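Cooking for the tournament weekend 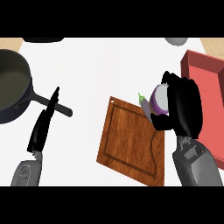

Skurura Chess Club | Kitchen Team

I have been doing the food for our club tournament for 3 years now, and people keep asking how I plan it, so I am writing it down.

The hall in Tonovach has a small kitchen with four burners and one oven that runs hot. You can't cook for a full hall in there in one go. I make the soup base at home the night before, let it cool, and bring it over in the morning. Rice and bread are the only things I leave for the day itself.

The budget this year was $179. Most of it went on vegetables and lentils from the Howlader market, where prices are better if you go after four. I spent more than I should have on cheese. Beril Kaplan told me to skip it and she was right, a lot of it came home with me.

We served 33 people at lunch. The menu was lentil soup, eggplant stew, rice, and a cabbage salad. The stew is my aunt Saadet's recipe. She salts the eggplant for an hour before it goes anywhere near oil, and she won't use canned tomatoes. I use canned tomatoes.

Timing matters more than the menu. Round two can finish early or it can drag on for ages, so everything has to hold well. Stew holds and soup holds. Pasta does not, and I won't try that again after last January.

A few things I want to remember for next time:

Bring two ladles.
Label the vegetarian pot on the lid and on the side.
Ask for the key the day before.
Put the tea on before the soup.

Somebody asked for the name of the hot pepper paste. It's Pumska, in the small jar, and one spoon is enough for a full pot of stew.

I played one game myself, between lunch and cleaning up. I lost a rook on move nine and went back to the dishes.

Posted 11/02/2019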